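Pultgate - massa fria para reparação de pavimentos

Quem trata de ruas e caminhos municipais sabe o que é chegar a novembro com a lista de buracos a crescer e a central de asfalto parada. A Pultgate foi pensada para esses meses! Aplica-se fria, direta do balde, mesmo com o piso húmido, e abre ao trânsito 30 minutos depois de compactada.

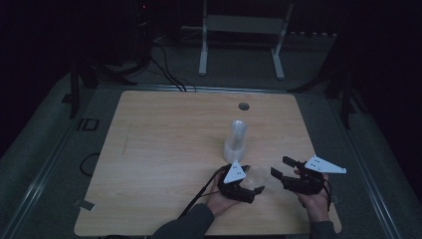 Gostamos sobretudo da forma como agarra às bordas do buraco - basta varrer as pedras soltas, encher um pouco acima da cota e bater com placa ou maço. Em passadeiras e paragens de autocarro, onde a lama torna tudo escorregadio, a granulometria mais aberta da versão Lidex dá uma aderência excelente.

Formatos: balde de 30 kg ou palete com 335 kg em sacos.
Profundidade máxima por camada: 74 mm
Validade em balde fechado: 12 meses

Para juntas de freguesia há preço próprio a partir de 100 baldes (entregas em outubro já abertas). Dúvidas sobre quantidades? Fale com o Iñaki Palacios, na Imai, que faz as contas consigo rua a rua.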